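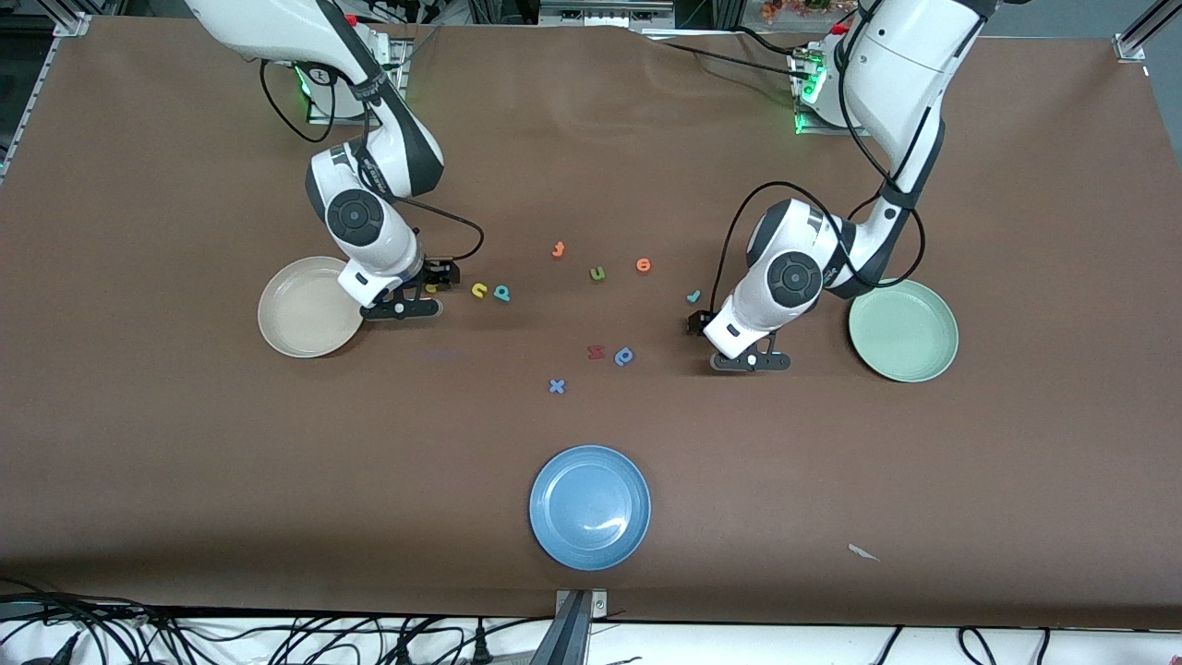 Apr 11, 2023

Spent most of the day on the house rules for the two-arm table. Agnese Rebane wants them on one page before June, when the people from Verkia come to read them. My draft had 11 rules. She crossed out three of them with a pencil and did not say why, so I had to ask.

Her answer was fair. A rule like "be careful with the letters" can not be checked by anyone. Now it says: before each run, every foam letter must lie flat, and no letter may touch a plate. This I can look at and say yes or no.

The rule about hands was more difficult. Xiaoyan Song thinks a green light on the base is enough to reach in and move a plate. I do not agree. To me green says the arm has power, and an arm with power can move. We looked in the manual together and it is not clear on this point, so I wrote that both arms must be stopped by the button first, also for a very small correction. She signed it — a bit unwillingly, I think.

Rule 9 is about cables. The loops near the wrists need enough length for the full turn, but they must not drag over the letters. I still have no good words for "enough." In Sindeditz they had a drawing for this and I should write to them tomorrow.

Missed the early bus again. Ate soup at Lūse, read the page once more and found "gripper" spelled with one p in two places.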